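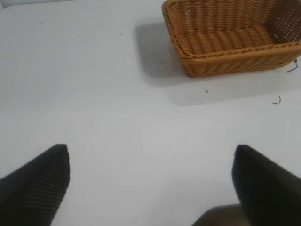 # Corrediças ocultas Sakotska: gaveta de canto não fecha nos últimos milímetros

**Delphine Yazzie**

Montei em novembro um módulo inferior de canto da linha Warkano, com três gavetas sobre corrediças ocultas Sakotska de extração total, com amortecimento. As duas de cima funcionam bem. A de baixo, que é a mais alta e leva as panelas, para a uns milímetros do fecho e fica ali. Se empurro com a mão, encosta, mas volta a abrir ligeiramente quando largo.

Dados do módulo:

- Largura exterior: 955 mm
- Laterais em aglomerado revestido de 16 mm
- Profundidade interior medida no fundo do módulo: 512 mm
- Corrediça de 500 mm, capacidade nominal de 60 kg segundo a folha que veio na caixa
- Fixação: parafuso euro nos furos do sistema 32, mais um parafuso de aglomerado atrás

O que já verifiquei:

1. Os engates dianteiros estão encaixados dos dois lados (ouve-se o clique).
2. A gaveta vazia tem o mesmo comportamento que carregada.
3. Tirei a frente e voltei a experimentar. Sem frente fecha um pouco melhor, mas também não prende.
4. O módulo está nivelado no sentido da largura. No sentido da profundidade não medi.

O instalador diz que é defeito do amortecedor e quer encomendar um par novo. Antes de pagar queria perceber se há alguma afinação que me esteja a escapar. O nivelamento da profundidade pode ter influência nisto? E a regulação em altura dos engates interfere com o fecho ou só com o alinhamento da frente?

---

**Nga Vũ**

O facto de a gaveta vazia se comportar da mesma forma exclui excesso de carga. O facto de sem frente melhorar "um pouco" aponta para esquadria ou paralelismo, e o amortecedor fica no fim da lista. Um amortecedor avariado costuma dar o sintoma contrário: a gaveta bate.

Ordem de verificação que recomendo:

**1. Largura interior do módulo, à frente e atrás.** Com 955 mm de exterior e laterais de 16 mm, o vão interior deve dar 923 mm. Meça junto à aresta frontal e depois junto às costas, à altura da corrediça. Em módulos de canto é frequente as costas ficarem mais apertadas, porque a lateral encosta à parede e cede quando se aperta o módulo vizinho. Uma diferença de 2 mm já chega para travar o último troço do curso.

**2. Paralelismo das corrediças.** Retire a gaveta e meça a distância entre calhas em três pontos. Meça também a altura de cada calha em relação ao fundo do módulo, à frente e atrás. Se o parafuso traseiro foi posto a olho, a calha pode estar a subir para trás. Nesse caso a gaveta tem de vencer a rampa no fim do curso e volta para a frente quando a larga, tal como descreve.

**3. Diagonais da caixa da gaveta.** Meça-as pelo interior. Devem ser iguais, com tolerância de 1 mm. Se não forem, desaperte o fundo, ponha em esquadria e volte a apertar.

**4. Recuo da corrediça.** Confirme o recuo indicado na folha de montagem para frente sobreposta. Se a calha estiver avançada em relação a essa cota, a frente toca no corpo do módulo antes de o mecanismo completar o curso.

**5. Ganchos traseiros.** Os pinos da calha têm de entrar nos furos das costas da gaveta. Se o furo estiver desviado, a caixa fica apoiada no pino e levantada atrás.

Quanto às suas perguntas: sim, um módulo inclinado para a frente prejudica o fecho, sobretudo numa gaveta pesada, mas as outras duas deveriam mostrar algum sinal. A regulação em altura dos engates destina-se ao alinhamento da frente. Levada ao extremo, inclina a caixa e pode fazê-la roçar. Ponha os dois lados na posição neutra antes de medir seja o que for.

Não encomende corrediças antes de fazer os pontos 1 e 2. Se quiser testar o amortecedor, troque o par de baixo com o de uma gaveta de cima, desde que o comprimento e a capacidade sejam iguais. Se o problema ficar em baixo, a corrediça está boa.

---

**Stistau**

tive igual numa cozinha Tôn, era uma apara de aglomerado dentro da calha. aspirar e limpar com pano seco, sem óleo. demorou cinco minutos

---

**Delphine Yazzie**

Medi. Vão interior: 923 mm à frente, 921 mm atrás. A calha direita está 1,5 mm mais alta atrás do que à frente e a esquerda está certa. Calhas limpas. Vou desapertar o módulo do vizinho, calçar a lateral e refazer o furo traseiro direito.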